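Hangers, Shorts and Other Small Things: A Closet Gallery

Sorine is a secondhand clothing store that also takes in donations for three smaller shops, Cliltetti, Yagi and Basum. Most of what comes through the door in February is out of season. Shorts, swimwear and thin dresses arrive in bags, get sorted on the back tables, and go on hangers until the weather turns.

This page is about the hanging. We get asked about it more than anything else, usually by people who want to do the same at home and have run out of drawer space. Last winter we put 2,000 pieces on the rails. Of those, 1,152 were bottoms of one kind or another, and shorts were the largest group.

Shorts are awkward on a hanger. They have no shoulders, and the ones with an elastic waist have no belt loops either. A plain wire hanger will do the job if the shorts are laid out first. Put them on a flat surface with the waistband facing away from you and let the legs come toward you. It doesn't matter if they hang over the front of the table a little.
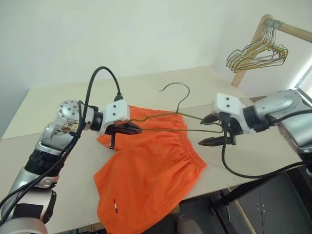 Bring the hanger in level over the waist before you try to fit anything to it. If one side goes in well ahead of the other, the waistband twists and you have to start again. Thin fabric creases easily at this stage, but the creases mostly drop out after a day or two on the rail.

We fold heavier shorts over the bottom bar. Light ones slide off the bar, so those go on by the waist, with the elastic stretched over the two ends. The hanger should be slightly wider than the waist at rest. Too wide and the elastic stays stretched all winter. Too narrow and the shorts fall on the floor the first time someone pushes the rail along.

Wire hangers come to us free from dry cleaners. We keep some 4,000 of them in the stockroom, sorted by width. Bent ones go to scrap metal at the end of the month. Coated ones are better for bright colors, and any bare wire with rust on it is thrown out.

The waistband is the part worth looking at closely. On lightweight orange shorts like these, the elastic pulls the cloth into dozens of tiny pleats, with fine stitching following them, and the rest of the fabric stays loose and smooth next to it. 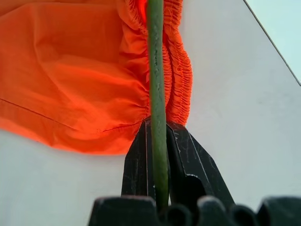 Photos and text: Sorine back room
Filed under: Sorting, Summer stock

Check the elastic before hanging. Stretch it to its full width and let go. If it comes back slowly or stays wavy, the shorts go in the repair bin for new elastic. Look at the long seams too. A pulled thread on a thin fabric will run if it is left all season.

Colors are hung together, light to dark, with the size tag on the left side of the hook. Basum takes mostly children's sizes and Yagi takes sportswear, so those are pulled off to separate rails. Cliltetti collects once a month and prefers everything on hangers already.

Leave a finger's width between pieces if there is room for it. Cover the rail with an old sheet, open at the bottom. Plastic covers hold moisture and we stopped using them.

Donations of hangers are welcome at the side door until 4 p.m. Please tie them in bundles with the hooks facing the same way.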